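3.2 Table Surface and Tableware

Meals in the Drokedville households were usually cleared in stages, with dishes grouped by type before anything left the table. We follow Restrepo in treating this grouping as a task of its own. The table used here has a green and cream checkered top with an orange border.
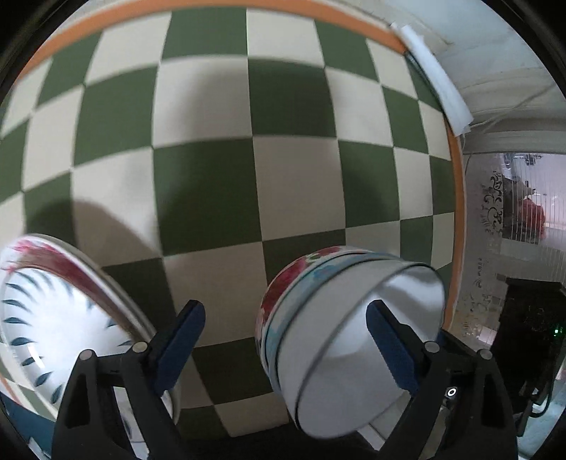

Tableware was chosen to differ in shape and decoration. It included white dishes with patterned rims and a round metal tin with a floral print on its side. Anselmo Valderrama coded all 82 sessions, marking each point at which an item was set down on or beside another. Plates and bowls were coded as separate stacks even when they nearly touched.

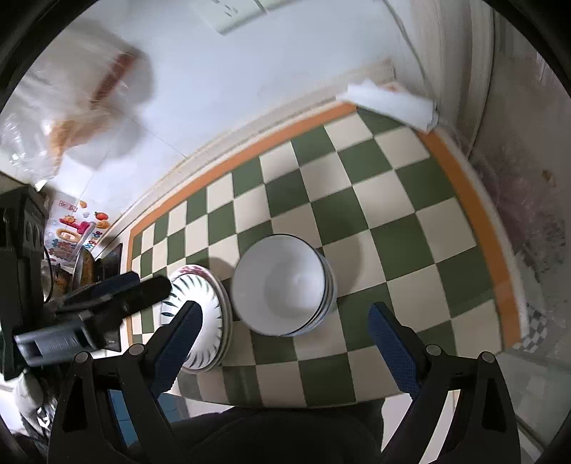
Figure 4. Stack of white bowls beside a stack of plates with decorated rims.

Mixed stacks were coded under the type of the top item.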